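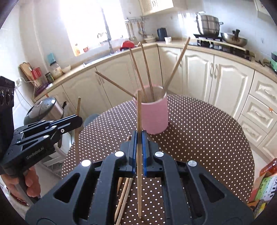 Amumdale is the part of our stack that decides where each fingertip is, how far apart the fingers are, and how sure it is about either. It takes the raw recording from a hand-held gripper and gives you back a path through space that a robot arm could follow, assuming the arm is in a good mood. Thin objects are its least favorite thing. A wooden chopstick held upright between two ribbed blue pads, with four more fanned out of a pink cup right behind it, is a fair summary of what it dislikes, and also of what most of you keep sending us. Hence this page, last touched on 5th August.

Why does the tracker say the gripper is empty when it plainly isn't?
Because the fingers are closed, or near enough. Up to version 2, Amumdale worked out "holding something" from finger width alone, and a chopstick is barely wider than nothing. Turn on thin_grasp in the settings file. It looks at the pads as well, and it will cost you some speed.

Can it tell one chopstick from another?
No. It can tell you there is a chopstick here and a chopstick there. If two of them cross, it may swap their names and carry on with total confidence. Güven Değirmenci has a fix for this that has been nearly done since February.

Do polka dots confuse it?
They used to. The position tracker likes small, sharp, high-contrast spots, and a dotted tablecloth is a buffet. The trouble came when the cloth got tugged and the tracker decided the house had moved. It now checks the cloth against the cabinets and goes with the cabinets.

What about windows?
A bright window will wash out whatever is near it. Lock the exposure before you start. Auto exposure is on by default, for reasons that were argued over at length and that I lost. 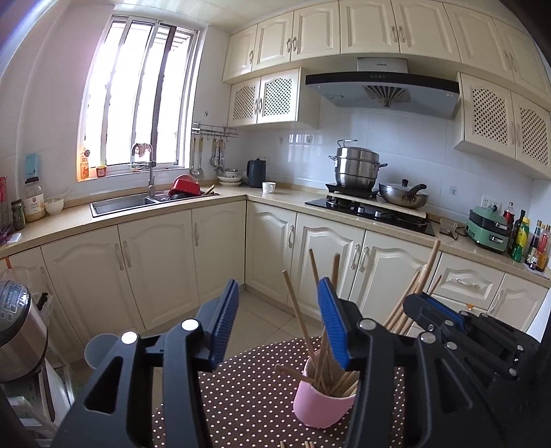
How do I line up two grippers in one recording?
Run Akolgo on both files first. It matches the clocks, then looks for stretches where both devices saw the same things and uses those to put them in one shared map. If the offset comes back above 100 milliseconds, don't fix it by hand. Something went wrong earlier, and you'll only be hiding it.

My planner refuses to put the stick back in the cup. Is it broken?
Probably just careful. Pornell treats a cup as a solid lump unless you mark it as a container. Set the opening, set the rim height, and it will go in from the top like a reasonable person.

How long can a recording be?
The viewer gets slow past 16 minutes. It will open longer ones, in its own time. Levente Deák once loaded a whole afternoon and went to lunch.

Where do I report a bug?
In the Tellport tracker. Attach the log, the settings file and no more than 700 MB of video. "It did the thing again" has been used as a title already.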